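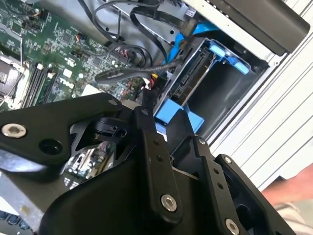 ミニチュアゲーム用の組み立てキット「Duvum」の重歩兵ユニットを買った。Mamoというスカーミッシュゲームの拡張で、店頭では109ページのルール冊子と抱き合わせになっている。箱の売り文句は「精密な機械のディテール」だが、これがどうも怪しい。つや消しの黒い金属に銀色の六角穴付きねじが一本光っているだけで機械は機械らしく見えるもので、穴の並んだ縦の支柱でもあればなおいい。ところがDuvumの脚部は、ねじのつもりらしい突起がどれも丸く潰れていて、六角の穴など筆先で描くしかない。

パーツの合いはまずまず。腰と胴の接合には隙間が出たのでパテで埋めた。腕の差し替えができると書いてあるが、肩の角度が決まっているせいで、実際に選べるポーズはほとんど変わらない。説明図は小さく、左右の腕の記号を見分けるのに苦労した。接着前に仮組みしておかないと、たぶん一度は間違える。

肝心のゲームでの性能はどうか。Bekside軍は元々足が遅く、このユニットもコスト60のわりに前へ出られない。作者のOmolara Ojoは冊子の中で「盤面の中央を支配する駒」と書いているが、三戦使って中央に着いたのは一度だけ、それも最終ターンだった。装甲は確かに硬い。ただ、相手は無視して横を抜ければいいだけの話で、少し慣れた人ならまずそうする。Skalodo軍の軽歩兵が相手だと、振り向いているうちに目標を取られた。

援護射撃の特技は悪くない。82ページの選択ルールを採用すれば待機中にも撃てるようになり、評価は多少変わるだろう。もっとも、うちの近所の大会では不採用である。

Bekside軍をすでに揃えていて、見た目が気に入ったなら止めはしない。これから始める人には、基本セットの歩兵を二箱買うほうを勧める。拡張が出るたびに「環境が変わる」と言われるが、私の負け方は七月から変わっていない。次はもう少し安い偵察兵の箱を試すつもりでいる。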